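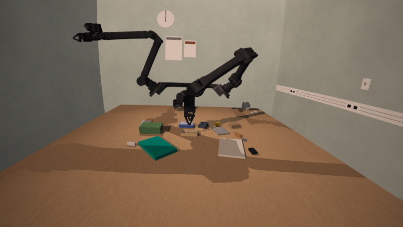 We've just put out the results of Testine, our method for training two-armed robots in simulation before they ever touch a real workbench, and I've been bouncing around the office all morning wanting to tell people! The question we started with was pretty plain: how do you get an arm to pick one thing out of a messy table when the things around it keep changing? So our tables are messy on purpose. One arm has its gripper pointing straight down at a blue and white box with a tan box right in front of it, the other arm is held up high and out to the left, and there are long shadows falling across the wood, and those shadows matter a lot more than you'd think (more on that in a minute).

I'm the research lead at Stestis, a small robotics lab, and we built Testine together with our friends at Soliman, who wrote the rendering side. Training runs inside Iltitine, our own simulator, and today we're opening that up too.

What's new is how we mix the tables. Most of our earlier work changed everything at once: objects, lighting, the starting pose of the arms, all of it, every single time. The policy learned, but slowly, and it was really hard to say what it had learned from. Testine changes one thing and holds the rest still for a while, then moves on to whatever the policy is worst at. If it keeps missing when a shadow crosses the target, it gets more shadows. If it bumps the neighbors, it gets tighter neighbors. We call these "stubborn tables" in the lab, and the name has stuck, sorry to our paper reviewers.

For this release we trained on 3,000 tabletop layouts drawn from a library of 142 objects, mostly boxes, blocks and book-like shapes, and kept 31 of those objects out of training completely so we could test on things the policy had never met. It beat our older random-mix baseline on both the familiar objects and the held-out ones. The biggest gain came on the layouts with hard shadows, where the old version liked to close its gripper on a dark patch of tabletop (I have watched it do this so many times).

There's plenty it can't do yet. Flat things are still a pain, and a thin book lying flush on the table beats it more often than I'd like. Handing an object from one arm to the other isn't part of this release either. All the results we're reporting today are from simulation, and we start on real hardware in May.

The paper, the training code and the full set of layouts are on the Stestis project page now, free for research and teaching. If you're a reporter and want to talk, or you'd like us to run a demo over video, write to the Stestis press desk and it'll come straight to me. Mornings are best!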